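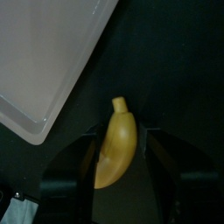 skidwood37
I keep reading that house robots are two years out, and I'd like to know who is going to put my groceries away in the meantime. Every one of these clips is the same errand. A plastic banana goes in the gripper, there's an empty gray tray next to it on a dark table, and we're supposed to picture a kitchen. My fruit bowl has soft pears in it and a bag of onions on top. Show me that.

bech_13
You start with the easy one. Two flat fingers on a smooth curved thing isn't as easy as it looks, by the way. I did pick and place at a packing plant and we fought with suction cups for a whole September.

skidwood37
Fine, but did the plant ever let you drop one in 13? I wouldn't take that from a dishwasher.

Alun Gwilliam
Shop floor is a different story. We have an arm loading blanks at Justside, 199 a shift, same part, same spot. It works – until somebody bumps the fixture. Then a person goes over and fixes it.

ciment
So it does the chore.

Alun Gwilliam
It does one chore. Sweeping, deburring and finding the missing 10 mm socket are still mine.

bech_13
A toy doesn't bruise, I'll give skidwood that. Squeeze a ripe one like you'd squeeze plastic and you've got a mess. Force sensing helps, though, and it keeps getting cheaper.

skidwood37
Cheaper than me doing it in four seconds? Post a link when one unpacks a full bag with eggs in it, no edits.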